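So I'm two hours into my visit at Flisex and the folding robot just won't let go! Jolene Trevaskis hits the stop, checks the log and groans. Fault 222 again, grip force stuck at 90 percent. The finger had closed on a fold and stayed closed (she's seen it chew up a sleeve that way). Her fix for now is a slower close and a 40-second timeout. Blue fleece and gray cloth, she tells me, are the worst for it. 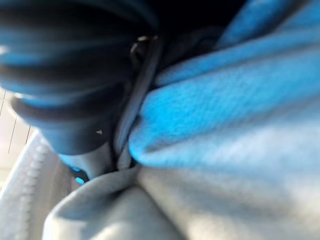 Page 40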